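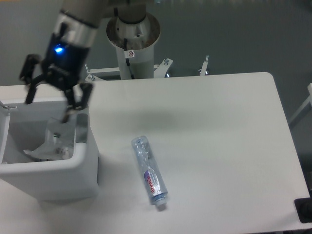
Dean Bloxham thinks I should crush the bottle first. He left that under my last post, along with "caps on, caps off, pick one and quit whining," and I have been arguing with him in my head ever since, mostly while standing at the counter with a water bottle in one hand. So now you all get the argument too.

My position, for anyone who skipped the last one, is that the recycling bin should live where the drinking happens. On the table if you have to! People hate this. My sister came over, saw a bin up next to the place mats and moved it to the floor without saying a word. But think about where an empty bottle goes in a normal house. You finish it, you screw the cap back on out of habit, you lay it down, and it rolls a little and stops. And there it stays, on its side, in the middle of a perfectly clean table, until someone gets mad enough to walk it to the garage. In my house that someone was me, usually in socks, usually around bedtime.

We used to have one of those cabinets with the pull-out bins. It came with the kitchen and it was a Pritlow, the fancy one, with the soft close and the little foot pedal that never caught on the first try. I wanted to love it. But you had to open a door to throw something away, and opening a door is apparently more than a teenager can manage at 11 at night. So the bottles sat on the counter right above the bin. Inches! I could have measured it.

Now there's an open bin with no lid, out where everybody can reach it, and the table gets cleared. Is it pretty? No. I've been in houses where you can't find the trash at all, where you walk around holding a napkin and opening drawers like a burglar, and I'm sure those people are very proud. I'd take the ugly bin.

Back to Dean and the crushing. I get the appeal. A bottle full of air is a ridiculous thing to store, and one good squeeze makes room for the next one. But crushing is a step, and every step you add is a place where a person wanders off. My husband crushes. He crushes with great ceremony, twisting the thing like he's wringing out a towel, and it makes that awful crackling noise through the quiet part of whatever we're watching, and then he sets the crushed bottle down on the arm of the couch. So what did we gain?

Caps I've gone back and forth on. Our old hauler wanted them off, and the new one (Volletell took over our street in December) sent a card saying leave them on. I was thrilled with that card. I had a jar of loose caps under the sink that I was saving for I don't know what, a mosaic maybe, and I got to dump it. If your town says caps off, then take them off, I'm not going to fight your town. I just think it's a lot to ask of people who can't work a foot pedal.

The part I do feel strict about is wrappers. An open bin has no shame. You put a bottle in it, and then somebody puts in the crinkly clear bag the rolls came in, and now the thing is a general purpose hole. Film doesn't go in with bottles where we live. I've pulled out bread bags, the sleeve off a greeting card, and those stiff little clear boxes that earbuds come in, and that last kind I have to flip over and hunt for the number every single time. I tried a sign. The sign fell in the bin.

What finally helped was a hook. I hung a plain paper sack from a hook next to the bin, just for bags and film, and when it's full I drop it in the barrel at the front of the grocery store. It cost me 94 cents at Zollorley's and it has done more for my marriage than the couples' weekend. I still find a wrapper in with the bottles now and then - usually balled up small, like that would fool me.

So no, Dean, I'm not going to crush it first. I'm going to pick it up off the table with the cap on and drop it in from right where I'm sitting. You're welcome to come over and watch. Bring your own glass and I won't even have to do that much.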